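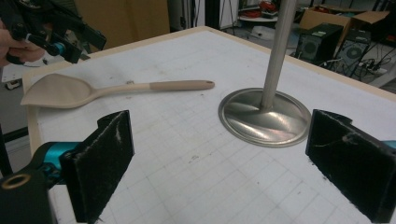 Spatula on the table

Board index > Workshop > Finishes and Adhesives
Thread: Food-safe finish for kitchen utensils, what cure time are you using?

grainraiser_k
Posted 7:42 pm
I make small batches of turned and carved kitchen pieces and sell them at a market in October. Until now I have used plain mineral oil on everything. Customers come back a few months later and the utensils look gray and fuzzy, which I expected, but a few of them asked for something that lasts longer. I am looking at raw linseed, pure tung oil, or a hard wax blend.

Questions:
Cure time before the piece can touch food, at 70 F or so, no forced heat.
Number of coats on maple and cherry.
Whether anyone has measured weight change during cure as a check, instead of going by smell.

I don't want to use anything with metallic driers in it. Film finishes are out too.

tenonfour
Posted 8:05 pm
Pure tung, thinned 1:1 with citrus solvent for the first coat, then full strength. 4 coats on maple. Wait 24 hours between coats and wipe off everything that has not soaked in after 30 minutes. Then 30 days on a rack with air moving past both faces.

Weighing works. The solvent flashes off in the first couple of days and the weight drops. Then the oil takes up oxygen and the weight climbs. When the reading holds steady for a week at the same humidity, I call it cured. Humidity will swamp the reading if you don't control it.

Plillorance
Posted 8:19 pm
30 days is conservative for thin coats. I get a stable weight at 18 to 20 days in summer. Winter is another matter.

I would skip the solvent. Citrus solvent is a skin sensitizer once it oxidizes, and old stock is worse than fresh. Warm the oil in a water bath to 110 F and it will go into maple without thinning.

tenonfour
Posted 8:26 pm
It goes in, but not as deep. I cut test blocks in half both ways and the thinned coat was visibly deeper on end grain. On face grain I could not tell them apart.

Plillorance
Posted 8:33 pm
Then for a utensil it matters at the two ends and nowhere else. Put the warm oil on the ends three times and stop worrying about it.

Wu_bench
Posted 9:10 pm
I disagree with the whole premise. A spoon or turner that goes into a hot pan and then gets scrubbed with detergent will lose any penetrating oil at the surface. The binder that stays behind is what slows the water down, and on a dense wood there is very little of it. I ran 11 maple blanks through 100 wash cycles each, hand wash, same soap, same sponge, air dried between. Mineral oil, walnut, tung, and bare. After cycle 40 I could not separate mineral oil from bare by eye or by touch. Tung was better at 40. At 100 it was a little darker and that was all.

What did make a difference was surface prep. Raise the grain with water, let it dry, sand at 220, and repeat until it stops raising. Three rounds on maple, four on cherry.

grainraiser_k
Posted 9:24 pm
How many blanks per finish? 11 doesn't divide by four.

Wu_bench
Posted 9:31 pm
Three each for the oils and two bare. A third bare one split at the knot and I threw it out. I know it is a small sample. I am reporting what I saw.

scrapershadow
Posted 9:48 pm
Agree on raising the grain. I would stop at 180 for anything that will be scrubbed. Past that you are burnishing, and a burnished surface takes less oil.

Wu_bench
Posted 9:55 pm
By how much? I weighed uptake at 180, 220 and 320 on face grain and the spread between blanks at the same grit was larger than the spread between grits.

scrapershadow
Posted 10:02 pm
I have no numbers. I am going by how fast the surface goes dull after wiping.

Kamonchanok Sangkhawat
Posted 10:40 pm
A note on nuts. Walnut oil comes up in these threads as the natural choice. If you sell to the public, label it. Whether the cured film still carries allergen depends on how the oil was refined, and you will not be able to answer that question for a customer standing at your table. I dropped it for that reason and went to tung. Tung comes from a seed, but I still put the name of the oil on the tag.

On linseed: raw linseed with no driers cures very slowly. I had a rack of raw linseed pieces that were still tacky at seven weeks. If you go that way, look for a polymerized linseed with no added driers and read the data sheet, not the front of the can.

Also, rags. Tung and linseed rags self-heat. Lay them flat outdoors in a single layer until stiff, or put them in water in a metal can with a lid.

Clendard
Posted 10:58 pm
Has anyone here used the hard wax blends on utensils? I tried one on cutting boards and liked it, but the sheet said not for continuous contact with hot liquid.

tenonfour
Posted 11:06 pm
Most of the wax fraction softens between 145 and 185 F. A pan is well above that. Fine on a board, a butter knife or a salad server. I would not put it on anything that stirs.

Grultard
Posted 11:15 pm
I sell a fair amount of this kind of thing, over 2,000 pieces so far, and I went back to mineral oil. It never cures, so there is no cure time to get wrong, and any customer can put more on. I include a card that says hand wash, dry standing up, re-oil when it looks pale. Complaints are rare. The ones I get are about dishwashers.

Wu_bench
Posted 11:22 pm
That is consistent with my blanks. If the finish is gone by cycle 40 either way, the cheap one that can be renewed in a minute is the better choice.

Plillorance
Posted 11:29 pm
Your own blanks showed tung ahead at 40. That is a few months of use for most people, which is the complaint in the first post.

grainraiser_k
Posted 7:15 am
Thanks all. Plan for the next batch: grain raised three times, 220, warm tung on half with extra coats on the ends, mineral oil on the other half. Weighing every second day in the closet with the dehumidifier set at 45 percent. No wax. I will post the weights when they flatten out.

scrapershadow
Posted 7:51 am
Leave a couple bare in the same closet and weigh those too. Subtract their change from the oiled ones and the humidity problem mostly goes away.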